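Randcombe Repair Room: progress note to Talgate, August

Prepared by Clémence Huet. Comments and corrections to Lionel Ferrand please, he has the budget sheet.

Short one this time, we are behind on paperwork and ahead on sorting.

Where we are

Small electricals sorting is mostly done. Phone leads, chargers, adapters, the odd lamp switch. The back shelves are clear down to the second row and the drawers have labels, most of them even the right labels. Roughly 700 items through the bench since the last note, against the 1000 we put in the application. So short of target but closer than we were in the spring, when the room was shut for the floor.

Cables are the bulk of it. They come in by the bag, knotted together, and the untangling takes longer than the testing. We had not allowed for that in the hours. Would like to move some of the publicity money over to bench hours if Talgate is OK with it, Lionel will send the figures separately.

Bench and room

- Tables are back where they were before the floor work.
- Brown paper on the worktops is working well. Cheap, you can write on it, small parts show up better than on white. Change it when it gets grubby.
- Sockets along the back wall checked and passed.
- Lighting still poor at the far end. Quote from Leblanc came in higher than hoped, second quote requested.
- Drawer unit from Ornedico arrived with one runner bent. Replacment runner on its way, they were good about it.

Sessions

Ran 10 open sessions in the period. Four were full and we had to turn people away at the door, which we dont like doing. The early evening slot (6 pm) is much the busiest. Mornings quiet, will probably drop one and put the hours into evenings.

People ask mostly for the same things: a lead that charges only when held at an angle, a lamp that flickers, a plug that gets warm. We show them how to check a connector for lint and bent contacts before they bin the whole lead. The handout for this is drafted and needs a proofread.

School group visit went fine. They liked the old switches best. We now keep a few simple ones out on the tables because you can see how they work, lever and all, with no cover to take off.
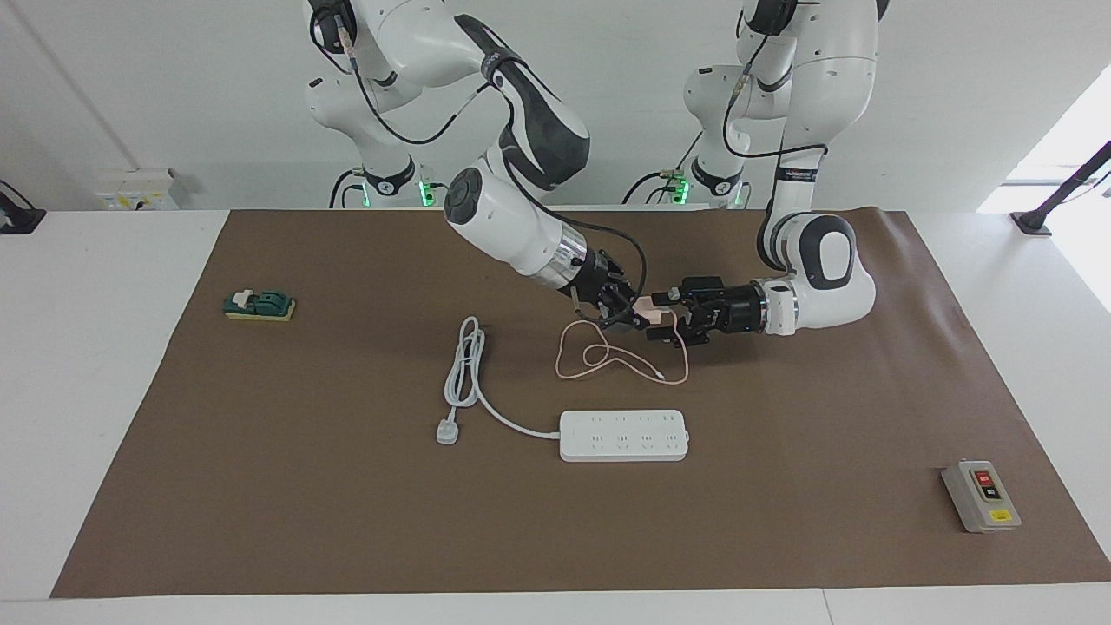
Pink charging cable and a knife switch on the brown paper.

Problems

Storage, same as last time. Donations arrive faster than they go out and the corridor is not ours to fill. Need a rule on what we accept. Draft: no broken plugs, no cut leads, nothing with tape on it.

Record keeping patchy. The paper log and the spreadsheet disagree for the first weeks and I have gone with the lower number throughout. Lionel is moving everything onto one sheet.

Next period

- Get the second lighting quote and decide
- Finish handout, print a small run
- Agree the acceptance rule and put it on the door
- Shift one morning session to the evening
- Sort the last two shelves, mainly adaptors and extension leads

Spending is within budget apart from the drawer unit, slightly over because of delivery. Receipts are with Lionel. Could you confirm by email whether the move from publicity to bench hours needs a form or if a line in the next claim will do.

C.H.

2 comments | 4 shares

Recent updates
Randcombe Repair Room: floor work finished
What to bring to an open session
Drawer labels, version two
Talgate small grants: reporting dates

© Randcombe Repair Room | Contact us | Back to top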